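Search articles
Enter keyword or ZIP code
Go

The Loyalty Discount Is a Nice Name for a Late Fee

My renters policy went up again in February. The new bill came in the same envelope as a thank-you card, which had a picture of a sunrise on it, and I've kept the card because I feel I paid for it.

The company is Zilturen. I have been with Zilturen long enough to be called a "valued member," a rank that comes with no duties and one benefit, the loyalty discount. It appears on the second page of the renewal, in green. It's a real discount. It is taken off a price that was raised first, by more than the discount, and the raising isn't in green.

This year the total came to $367. I own a couch, a decent mattress, a bicycle and a laptop that needs to be propped open with a paperback. I have never filed a claim. If everything in my apartment vanished tonight I would be upset for an evening and then mildly curious about what it's like to live without a couch.

So I did what the consumer columns tell you to do and shopped around. I asked Tistora and Onu for quotes, same coverage, same deductible, same couch. Both came in lower. Onu came in lower than I had been paying 3 years ago, and they had never met me. They had no idea I was valued.

I called Zilturen with the two quotes in front of me. The agent was very pleasant. She looked over my account, agreed it was in good standing, and asked whether I'd like to bundle.

I don't have a car. The bicycle doesn't count, I asked. She offered me a pet rider. I don't have a pet either, though by then I could see the logic of getting one.

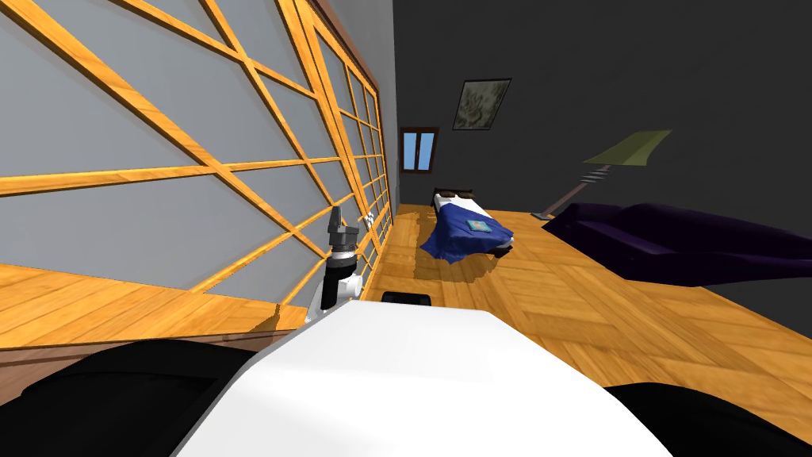 After 5 minutes on hold, she came back with a lower number. Nothing about me had changed during those minutes. I hadn't installed a deadbolt or moved to a safer ZIP code. The building had the same roof and the same downstairs neighbor who fries things at midnight. The only new fact in the world was that I had said the word "Onu" out loud.

I'd like somebody in the industry to explain this to me slowly. I was always told that a premium is a careful guess at what I might cost them. There are tables for it, and people who went to school for the tables. I respect that. If the tables say a renter on my block is a worse bet than he was last year, then fine, send the bill and skip the sunrise. But a guess about risk shouldn't drop when the customer gets annoyed. At that point it's a guess about how likely I am to pick up the phone.

The people who defend this will say every business does it. Cable does it. The gym does it. That's true, and I don't think of my gym as a model of anything. Insurance is also different in one way that matters, in that I'm not really free to go without. My lease requires a policy. The landlord uses a service called Lekum to check that I have one, and Lekum emails me if there's so much as a gap of a day. I've never gotten an email from Lekum asking whether I'm being overcharged.

Some states have started to look hard at pricing people by their patience, and I hope more of them do. I don't need the price to be low. I need it to be the same for me as for the stranger who walked in this morning with the same couch. Put last year's premium next to this year's on the first page, in type the same size as the word "thank." Say how much of the change comes from claims in the area and how much comes from my not having called. I'd read that page. I might even keep it next to the card.

I know the answer to all this is supposed to be that I should switch every year. Plenty of people do, and they sound rested and a little smug. But it's an odd thing to ask of a customer, that he fire his insurer every winter to be treated like someone who just met them. My mother kept one policy for most of her adult life and thought of it as good manners. I've started to wonder what those manners cost her, and I'm not going to do the math.

I took the lower number, by the way. It was still higher than Onu's. I was tired, it was almost 6 p.m., and the agent had been nice about the bicycle.

There's a reminder in my phone for next January. It says "be difficult."

Related articles
Does Your Landlord's Policy Cover Your Stuff?
Replacement Cost or Actual Cash Value: Which Should You Pick?
What a Higher Deductible Does to a Renters Premium
How to Make a Home Inventory in One Evening
Is a Bicycle Covered Away From Home?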